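Why Do Squares Get Smaller When They're Far Away?

I love squares. I love them on graph paper, on bathroom walls, on picnic cloths and on the game boards at my sister's place. They look so simple, don't they? Four sides all the same, four corners all the same, and you're done. But squares are sneaky. Lay a lot of them out flat, crouch down until your chin is nearly on top of them, and look across. The ones near your nose are huge! The ones far away are skinny little strips, and they aren't even square anymore.

So what happened to them? Nothing at all. If you crawled over there with a ruler, every square would measure just the same as before. The change is all in how they look to you, and the word for it is perspective (say it like this: per-SPEK-tiv).

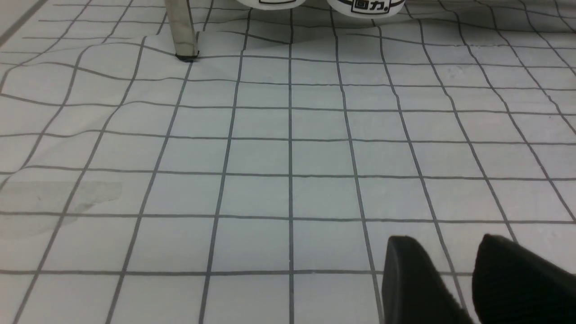

Your eye works with light. Light bounces off a square and comes in through the little black hole in the middle of your eye, the pupil. When a square is close, the light from its left side and the light from its right side come in from two very different directions, so it takes up a lot of your view. When the same square is far off, light from both sides comes in from nearly the same direction, so it gets only a tiny bit of room. A tree 80 feet tall can hide behind your thumb if you stand far enough back. Try it next time you're in a park – close one eye and hold your thumb out.

Lines do a funny thing too. Two straight lines that stay the same distance apart look as if they are leaning toward each other as they go away from you. Railroad tracks do it, and so do long hallways and the floor at the swimming pool. Painters use this trick all the time. They pick one dot on the paper, called the vanishing point, and aim their lines at it, and suddenly a flat piece of paper looks deep enough to walk into.

You can use squares to help you draw things that aren't square at all. Shoes are my favorite, because they're curvy and hard to get right. Put a pair down on a floor with square tiles and look at where the edges cross the lines. Does the heel start in the middle of a tile? Does the toe reach past the next line? Copy the tiles first, lightly, and then fit the shoes on top.

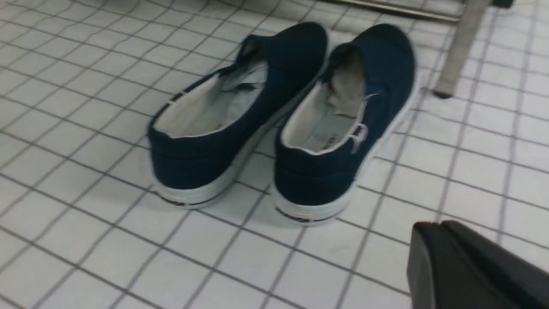 Do the tiles have to be lined up straight with me?

They can point any way you like. If you stand at a slant to them, the lines will run across your view on a diagonal, and the far ones will still look smaller. It's a bit harder to draw, so go slowly.

Now for the part I like best, which is wrinkles! Squares printed on cloth only look neat while the cloth is flat. Push one corner with your finger and the lines go all wiggly. The lines are stuck to the cloth, so wherever the cloth climbs up a fold, the lines have to climb up with it, and when it slides back down, so do they. A plain white cloth can hide a small bump from you, but a cloth with lines gives it away. Look for a bend in the line and you've found the bump.

Heavy things make good wrinkles. Set something down on a loose cloth, scoot it a tiny bit, and watch the lines bunch up beside it. Things with a round bottom are fun to draw after that, because from low down a circle looks like a squashed oval.

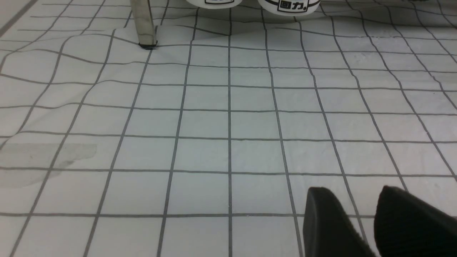 Kulsoom Warraich wrote in to say that her class tried the wrinkle game with an old checked tablecloth, and that the best bumps came from hiding a spoon underneath and letting a friend find it just by looking at the lines. She says a pencil works too, but only if the cloth is thin.

I tried the spoon myself and found it on my second guess. If you want to play, you'll need a checked or lined cloth, a table and one small thing to hide. One person looks away while the other hides it. Then get down low, shut one eye, and follow each line with your finger in the air until you see it wobble. After your turn, draw the wobble on paper and see if somebody else can tell you where the spoon was.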